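Atelier cartes et papier Gumede – point d'étape adressé à la fondation Stanov
Mardi 28 mars 2023

La subvention de 700 euros a été reçue et en partie dépensée. Il reste 40 euros sur la ligne encres, plus rien sur la ligne papier. Le massicot Urklow est arrivé avec une lame émoussée et le fournisseur met du temps à répondre. Nous continuons donc à couper au cutter, ce qui donne des bords corrects les bons jours.

Le défi mensuel était censé attirer de nouvelles participantes. Les trois premiers thèmes ont surtout fait revenir les habituées, et je doute qu'un quatrième y change grand-chose. La palette imposée (moutarde, prune, gris) a plu à celles qui avaient déjà ces encres chez elles. Les autres ont rendu leur carte en retard ou pas du tout.
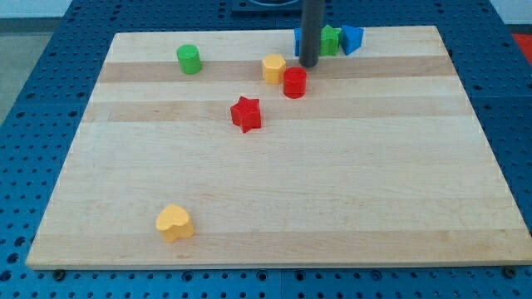 Côté techniques, l'embossage à chaud fonctionne bien sur le papier lisse. Sur le papier aquarelle Brondov, recommandé dans votre courrier, la poudre accroche partout – y compris là où on n'en veut pas. Je préférerais revenir à notre ancien papier avant d'en commander 20 blocs de plus.

La vente de cartes prévue en juin est maintenue. Les recettes annoncées dans le dossier initial me paraissent optimistes : une carte faite main demande une soirée de travail et se vend au prix d'un café. Je propose de ne pas compter dessus pour financer l'automne.

Demandes pour la suite : le remplacement de la lame, l'accord écrit pour changer de papier, et un délai de dépôt des cartes prolongé jusqu'au dimanche soir. Les factures suivent par courrier séparé, sauf celle des enveloppes, que j'attends toujours.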